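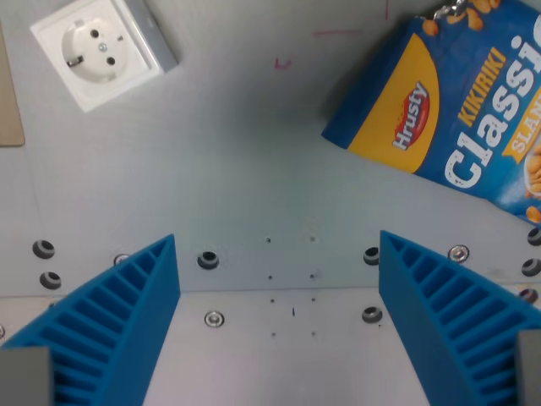

金属の作業台は水拭きさえしておけば足りると思っていましたが、板の合わせ目に入った粉がかえって固まってしまい、爪楊枝でも取れなくなりました。先に乾いた状態で取り除くべきだったのでしょうか、という質問が寄せられた。

お尋ねのとおり、乾いた汚れは乾いたまま取り除くことを原則とする。本ページは、Nistska 共同工作室の利用者および家庭で金属天板の作業台を使用している方に向けて、日常の手入れと台上の整理の要領をまとめたものである。従来の配布資料（資料番号659）の内容を改め、質問の多い項目を加えた。

1　対象とする作業台

金属板を並べて天板とした作業台を対象とする。一枚板の台に比べ、板と板の合わせ目、ねじの頭、穴の縁など、汚れのとどまる箇所が多い。面そのものの手入れに要する時間はわずかであり、手入れの大半はこうした箇所に費やされると考えてよい。

木製の天板、塗装された鋼板、樹脂を貼った天板については要領が異なるため、別のページを参照されたい。材質が不明な場合は、アルミニウム用の要領に従えば多くの金属で支障がない。ただし、塗膜の有無だけは必ず事前に確かめること。

2　用意するもの

・毛の柔らかい刷毛（幅の狭いもの）
・掃除機と細口のノズル
・綿または極細繊維の布　3枚
・中性の台所用洗剤
・綿棒または竹串
・水を入れる容器

布は、乾拭き用、洗剤拭き用、仕上げ用に分けて用いる。色の異なる布をそろえておくと取り違えを防げる。洗剤用の布で仕上げを行うと、乾いた後に白い筋が残ることがある。

金属たわし、研磨剤入りのスポンジ、粉末クレンザーは使用しない。いったん付いた細かな傷は元に戻らず、その後の汚れを抱え込む原因となる。メラミン製の白いスポンジも微細な研磨作用を持つので、光沢の変化を避けたい面には用いない。

3　手入れの手順

（1）台上のものを移す

工具、部品、紙類、食品の包装などは、種類を問わずいったん台の外へ移す。端に寄せるだけで済ませると、寄せたものの下に粉が残り、次に動かしたときに広がる。移す先には浅い箱を一つ用意しておくとよい。作業途中の部品は、並び順が分かるように仕切りのある皿に移すこと。

（2）乾いた粉を取る

奥から手前へ刷毛で掃き寄せ、掃除機で吸い取る。合わせ目は線に沿って刷毛の先を寝かせて動かす。線を横切る方向に動かすと、粉を隙間へ押し込むことになる。

金属の切り粉がある場合は、素手で払わない。圧縮空気で吹き飛ばすことも、共同工作室では禁止している。切り粉が隣の作業者の目に入るおそれがあり、電源の差込口に入り込む危険もある。家庭においても同様の扱いが望ましい。

（3）穴とねじの頭

十字溝のあるねじは、溝の底に粉がたまる。竹串の先で軽くかき出し、直ちに吸い取る。溝に詰まりが残った状態で工具を当てると、先端が十分に入らず、溝をつぶすおそれがある。

穴は、貫通しているものと底のあるものとで扱いを変える。貫通しているものは上から吸い、下側の受けも確認する。底のあるものに水を注いではならない。縁にゴムや樹脂の輪がはめてある穴では、輪の内側を綿棒で一周させる。輪を引き抜いて洗う必要はない。がたつきやひび割れが見つかったときに限り、同じ径のものと交換する。

（4）洗剤で拭く

水300ミリリットルに中性洗剤を数滴落とし、布を浸して固く絞る。布から水が垂れるようでは絞りが足りない。研磨目の見える板では、目の方向に沿って一定の向きに拭く。円を描いて拭くと、目に沿わない跡が光の加減で目立つことがある。

手の脂による曇りは、よく触れる場所に斑となって現れる。一度の拭き取りで落ちない場合も力を加えず、布を当てたまましばらく置いてから拭き直す。塩素系漂白剤および強いアルカリ性の洗剤は、アルミニウムを変色させるため使用しない。重曹水も同じ理由から避けること。

（5）水拭きと乾拭き

洗剤分を水拭きで取り、続けて乾拭きを行う。合わせ目には布の角を折って当て、線に沿って滑らせる。自然乾燥に任せてはならない。水滴の跡が残るほか、異なる種類の金属が接するねじの周囲では腐食が進みやすくなる。

4　差込口の周辺

作業台の近くに電源の差込口がある場合、その周囲は乾いた布のみで拭く。洗剤を含ませた布を近づけるときは、使用中の機器の電源を切り、差込プラグを抜いてから行う。差込口の上にほこりがたまると、湿気を含んで発熱や発火の原因となることがある。年に4回を目安として、プラグの根元まで点検されたい。

差込口の穴に竹串や刷毛を差し入れてはならない。内部に粉が入ったと思われるときは使用を止め、電気工事の有資格者に点検を依頼すること。

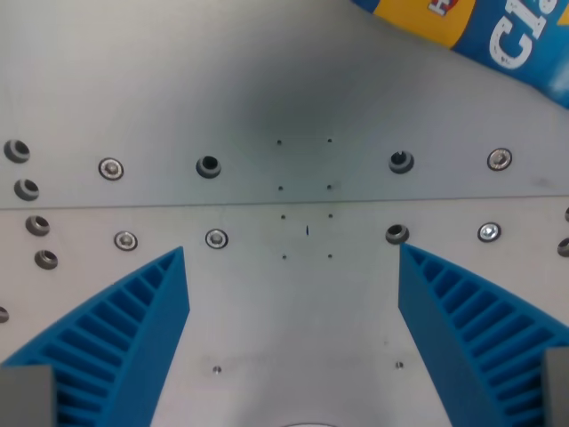
二枚のアルミ板の継ぎ目と、右上に青と黄の包装。

5　台上の食品について

金属の作業台に菓子や飲み物を置くことについては、たびたび質問を受ける。未開封のものであっても、切り粉や油の付いた台に置けば包装の外側が汚れ、開封の際に手と中身へ移る。共同工作室では、作業区域内での飲食を認めていない。持ち込んだ食品は、入口脇の棚に置くものとする。

家庭で一つの台を工作と軽食の両方に用いる場合は、次の点に留意されたい。

・食品を出す前に、前項までの手順で台を清掃する。
・食品は皿または盆の上に置き、天板に直接置かない。
・はんだ付け、塗装、接着を行った日は、その台で食事をとらない。
・袋は開けたまま台に残さず、口を閉じて別の場所へ移す。

光沢のある包装袋は滑りやすく、上に工具を載せると工具ごと落下することがある。油脂の多い菓子のくずは、合わせ目に入ると粉を固める原因ともなる。冒頭の質問にあるような固着には、粉と油脂が混ざったものが少なくない。

6　固まった汚れの取り方

すでに固着した汚れには、洗剤液を含ませた綿棒を線に沿って置き、5の項に述べた油脂分が緩むのを待つ。その後、竹串を斜めに寝かせて少しずつ動かす。金属製の千枚通しや刃物は、板の縁を欠くため用いない。

緩んだ汚れは、隙間に落ちる前に乾いた綿棒で受ける。落ち切らないときは無理をせず、翌日に改めて行う。板を外して掃除することが可能な構造であっても、再び取り付ける際に高さがそろわなくなることがある。取り外しは、天板の水平を測る用具がある場合に限ることが望ましい。

7　板の段差とずれの点検

手入れの最後に、合わせ目を指の腹でゆっくりとなぞる。段差が感じられる場合は、それが設計によるものか、ねじの緩みによるものかを確かめる。設計上の段差であれば、紙や薄い部品がそこで引っ掛かることを念頭に置いて物の配置を決める。

緩みによるものであれば、周囲のねじを対角の順に少しずつ締める。一本だけを強く締めると、反対側の縁が浮くことがある。締めても段差が変わらないときは、板の下に粉が入り込んでいる可能性がある。ねじ穴が傷んで空回りする場合は、太いねじを無理に入れず、修理の窓口へ相談すること。

8　寄せられた質問から

問　拭いた後に曇りが残る。
答　洗剤が濃すぎるか、水拭きが不足している。水だけで拭き直し、乾拭きをする。それでも残る曇りは表面の変質であることが多く、家庭での除去は勧めない。

問　ねじの頭に油を塗ってもよいか。
答　塗る必要はない。油は粉を集める。屋外に近い場所で腐食が心配される場合は、布に薄く取った防錆油で頭だけを拭き、余分を残さない。

問　穴をテープでふさいでもよいか。
答　短期間であれば差し支えない。長く貼ると糊が残り、そこに粉が付く。使わない穴には、径の合う樹脂の栓を用いるとよい。

問　天板にシートを敷いて使いたい。
答　裏に滑り止めのあるゴム製のシートは、敷き続けると色が移ることがある。週に一度はめくり、下の面を乾拭きされたい。

9　手入れの時期

共同工作室では、利用者が退室する前に手順（1）および（2）を行い、（3）以降は各室の担当が月ごとに実施する。Bulinport 分室では、2月の点検時に栓と穴の輪の交換を併せて行っている。家庭では使用の頻度に応じて定めればよいが、切り粉の出る作業を行った後は、その日のうちに（2）までを済ませること。

刷毛と布の貸出しは Kolar 棟の受付で行っている。使用後の布は洗剤用と仕上げ用を分け、それぞれの返却箱に入れること。交換用の栓については、Janssen 棟の部品窓口に穴の径を控えて申し出られたい。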